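2 min read

Kesodeck opens drop-off point for retired office computers

Recycling firm Kesodeck will begin accepting used desktop computers from small businesses in March. The depot will take up to 2,000 machines in its first year and is open until 5 p.m.
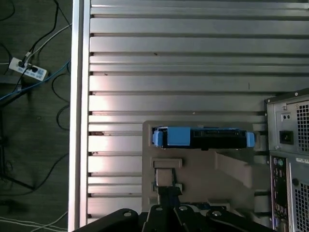
What does it cost to hand in a computer? Drop-off is free for the first five machines per business, and a flat handling fee applies after that.

Each unit is logged by serial number on arrival. Drives are removed before any other part and are either overwritten or shredded, depending on the option selected on the intake form. A certificate is issued for each drive.
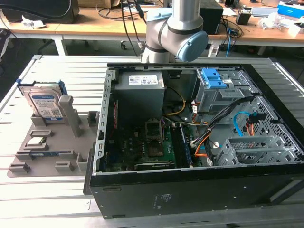 Sorting and resale

Working power supplies and memory go to Skomus, a parts dealer, under a three-year contract. Circuit boards are sold by weight to Lerkik for metal recovery. Steel cases are baled on site.

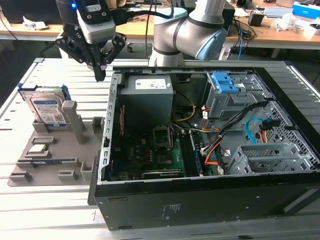
Slamet Liem said the fee was fair but asked that certificates be sent within two days – his last recycler took a month.

Kesodeck has not set a deadline for certificates. The intake form lists email and paper delivery.
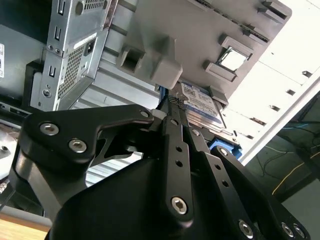 Monitors, printers and loose batteries are excluded and should still be taken to the Kazmi transfer station. Laptops may be added to the program later, once the depot has fire-rated storage for the battery packs.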